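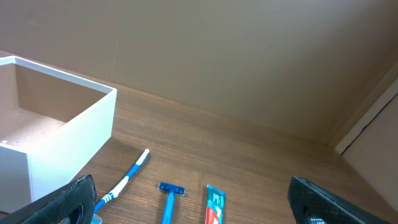

The Gusar cell is a tabletop robotic workcell used for picking household and personal-care items and placing them in an open-topped box. It was designed by the integrator Zimton and is built around a Jokotix arm with a two-finger parallel gripper and a wrist-mounted camera. The name refers both to the physical enclosure and to the set-up procedure supplied with it, parts of which have been adopted for other small cells.

Construction

The working surface is a wood-grain tabletop closed off by plain beige panels. The panels keep the background uniform in the wrist view and are supplied without fixtures or printed markings. The working area measures 1170 mm along its longer side. Joints between panels are not filled. A visible seam is considered acceptable provided the panels on either side do not move when pressed by hand.

The receiving container is a white box with thin walls and no lid. It is not bolted down. Its position is set at the start of each session from a template held in the controller, and the operator confirms it by comparing the live wrist image with a stored reference. Later revisions of the manual also permit the box to be moved between runs, in which case a new reference must be stored each time.

Lighting is diffuse and comes from above. The original specification called for a single panel. The revised one allows two, set to the same colour temperature.

Gripper

The gripper has two black fingers with a textured surface. They are treated as wear parts and are replaced as a pair, even where only one shows damage. The maker's documentation distinguishes three conditions:

Serviceable: texture continuous over the contact area, tip profile within tolerance.
Worn: texture polished or tip visibly rounded beyond the gauge line. Continued use is permitted with light items only.
Rejected: any crack, lifting of the surface or play at the mounting screws.

Inspection takes place every 100 hours of powered operation. The fingers are opened fully, wiped with a lint-free cloth and checked against a printed gauge. Solvents are not recommended, as several common types soften the adhesive used beneath the surface. Mounting screws are tightened in alternating steps to 2 N·m and marked with paint pen across the head and body of the finger. A broken paint line at the next inspection indicates that the screw has turned.

Camera

The wrist camera is fixed to a bracket behind the gripper and looks forward between the fingers, so that both fingertips remain in view during an approach. Their position in the image is used as a daily check of the bracket. With the gripper fully open, the two tips should fall within the tolerance bands shown on the set-up screen. If one tip is outside its band, the finger is suspected first. If both have shifted in the same direction, the bracket is suspected and the camera must be recalibrated.

Recalibration uses a flat target placed on the tabletop and takes 40 poses. The routine rejects poses in which part of the target is hidden by a finger — a frequent cause of failed runs where the target has been placed too close to the arm. The lens is cleaned before the routine is started and is not touched again until the result has been saved.

Item sets

Cells of this type are commissioned with a fixed assortment of toiletries. A typical set includes a toothbrush, a disposable razor, a toothpaste tube, a squeeze tube and a bottle of mouthwash. The assortment mixes thin rigid items, which must be gripped close to the table, with soft-walled containers that deform under load.
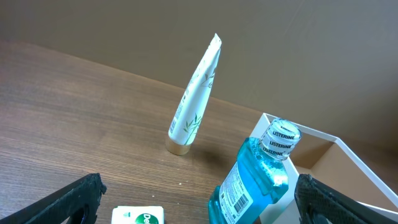

Wrist camera view in a Gusar cell, with a squeeze tube standing on its cap and a bottle of mouthwash against the white box.

Items may be presented lying down or upright. A tube standing on its cap is regarded as a difficult case. Contact by one finger before the other is liable to tip it, and the flat crimped end offers a narrow gripping surface whose direction must be found before the wrist is rotated. Bottles containing liquid are approached at reduced speed. Translucent bottles can also produce errors in depth estimation, and the manual advises that grasp height be taken from the cap or label where either can be seen.

Items touching the outside of the box require a separate clearance setting. Under the default setting the planner treats the box wall as an obstacle with a margin on all sides, and an item leaning on the wall falls inside that margin. The usual remedy is to reduce the margin for the affected side only. Switching it off altogether is not supported.

Routine care

The tabletop is wiped before each session. Small specks on the surface do not normally affect picking, but grit carried onto the finger texture shortens its life. Leaked toothpaste or other product is removed with a damp cloth and the surface is dried before power is restored to the arm.

The cable at the wrist is examined for flattening at the two points where it is clamped. Kairys, which supplies replacement harnesses, recommends that a loop be left between the last clamp and the camera connector — the original harness was made without one and was prone to intermittent loss of image when the wrist was turned to its limit.

Faults and repair

The fault most often recorded is incomplete closing of the gripper. It is generally traced to debris in the finger guide, and is cleared by removing both fingers, brushing out the guide and running the homing routine with no item on the table. If the fault returns, the drive belt is replaced.

A second group of faults concerns drift between the stored and actual position of the box. A service note by Priit Venckus, dated 22 Apr 2023, attributed these to reference images stored while the arm was still reaching operating temperature, and added a warm-up cycle to the set-up procedure. Cells commissioned before the note can be updated without changes to hardware.

See also

Parallel gripper
Hand–eye calibration
Bin packing (robotics)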